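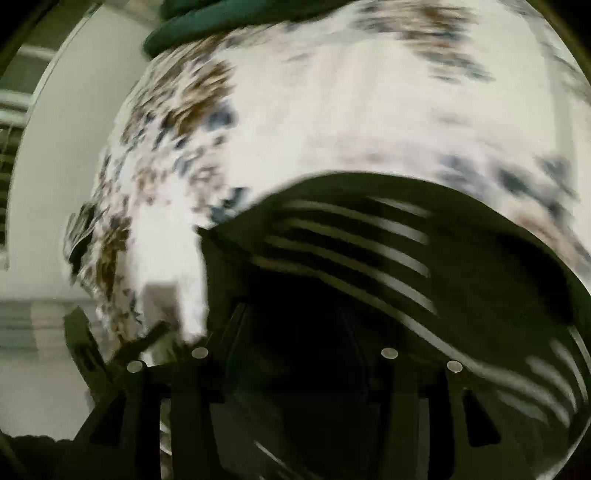 How often does a hand-held gripper used for fabric work need to be recalibrated?
Under the maintenance schedule published for the Gadier unit, calibration is repeated after every 60 hours of recording, and again whenever a jaw has been removed or a screw on the upper housing has been loosened.

Gadier hand-held gripper

The Gadier is a hand-held, two-jaw gripper with a built-in wide-angle camera. It is used to record how people handle cloth, bedding, clothing and other soft household goods, so that the recordings can be used to train robot arms. The operator carries the tool and closes the jaws with a trigger in the grip. The unit has no motor. It is made by Fusano, and a matching motorized gripper for fixed robot arms is sold under the name Pirzada.

Design

The body of the tool consists of a grip, a central plate and two black jaw assemblies that travel on a common rail. Small screws on the upper surface hold the jaw assemblies to their carriers. The camera sits behind the jaws and looks forward over them, so that both jaws stay in the lower part of the picture throughout a recording. The wide lens produces strong curvature toward the borders of the image and dark corners, which are masked before the recordings are used.

Jaw position is not measured by a separate sensor. It is worked out from the camera images, by comparing the position of each jaw with reference values stored at calibration. For this reason a small shift in either jaw, or in the camera mount, affects every measurement made afterward.

Setup

A new unit is delivered with the jaws fitted but not aligned. The manufacturer's procedure begins with the camera. The mount is tightened first, the lens is cleaned with a dry cloth, and focus is set on a printed chart placed 41 centimeters from the lens. The focus ring is then locked.

The jaws are aligned next. The operator closes them fully on a flat steel gauge, checks that the tips meet along their whole length, and tightens the housing screws in alternating order. Tightening one side completely before the other tends to twist the central plate and leaves the jaws meeting at an angle. A short calibration recording follows, in which the jaws are opened and closed 18 times at a slow, even speed. The software stores the open and closed positions and rejects the recording if the jaws leave the expected path.

Position tracking is set up last. The tool is carried along the walls of the room at walking pace while the software builds a map from fixed features such as door frames, shelves and corners. Plain white walls offer few such features, and in rooms of this type printed markers are attached at shoulder height. Movable objects, including curtains and open blinds, are best left in one position for the whole session.

Use with soft materials

Cloth places demands on the tool that differ from those of rigid objects. A large bundle of bedding or clothing can fill most of the camera view and hide the features on which position tracking depends. The software continues for a short time on motion sensor data alone, and then marks the section as unreliable. Operators are taught to draw the tool back until part of the room is visible again before starting the next movement.

Fast movement is a second difficulty. When fabric is lifted or turned quickly, printed patterns and stripes smear across the image. Short blurred sections are kept, as they form part of normal handling, but sections in which the jaws themselves cannot be located are removed. Raising the light level in the room allows a shorter exposure and is preferred to asking the operator to work at an unnatural speed.

Maintenance

Routine care is divided between the operator and the workshop. Before each session the operator checks the housing screws by hand, wipes the lens and removes lint from the gap between the jaws. Lint is the most common cause of incomplete closing in units used with fabric. It collects around the inner plates and on the rail, where it packs into a firm layer that compressed air does not always remove. A stiff nylon brush is supplied for the purpose. Oil is not applied to the rail, because it holds fiber and may stain light-colored material.

Workshop service includes removal of both jaws, cleaning of the rail, inspection of the return spring and replacement of worn tip pads. The pads are replaced as a pair. A unit returned from service is treated as a new one and goes through the full setup procedure.

Common faults

Uneven closing is usually caused by lint on one side of the rail or by a loose jaw carrier. A tool that closes fully but reports a small opening has most often lost its calibration. Slow return of the jaws points to a weak spring, and the part is exchanged without adjustment. Cracks may form at the base of a jaw after a fall. Cracked jaws are not glued, as the repaired part bends under load and gives false readings.

Service guide

The service guide in general use was compiled by Atif Bukhari and issued on May 7, 2022. It replaced a set of separate instruction sheets and introduced the numbered fault list now used by workshops. Earlier units, built before the rail was widened in March of the same year, require a different spring and carry a part label beginning with 66.

See also

Pirzada motorized gripper
Flatus calibration software
Fabric handling in robotics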